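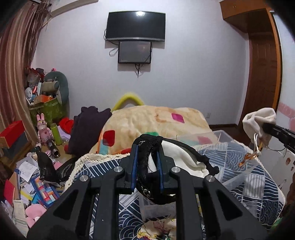

About Brotley

Brotley sells small storage for small homes: drawstring pouches, mesh bags and clear boxes with lids. Remigiusz Nowicki and Ívar Østergaard started the company after years of sharing apartments where the bed was also the desk, the couch and the place where laundry got sorted.

We carry 60 products and ship 3000 orders in a normal month. There are nine of us. Purchasing and packing are in the same building, so if you call about a missing cord or a cracked lid, the person who answers can walk over and check the shelf.

Our pouches come in two lines. Okier is mesh, for things you want to find without opening every bag. Sowa is plain cloth, for gifts, jewelry and anything that snags. The Bikik box was added in May. It is clear on all sides and fits under most bed frames.

We also run a tidying class for people who would like to start with one box. You bring the odds and ends that have no place, spread them on a bed or table, and sort them into three groups: keep out, put in a pouch, put in the box. 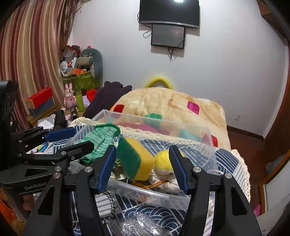
A clear box on the bed, with a sponge, a yellow plush toy and some knitting inside.

Classes are held in customers' homes and last 60 minutes. Bring your own bags if you have them. To book one, use the contact form or ask when you place an order.

Page updated Jun 18, 2026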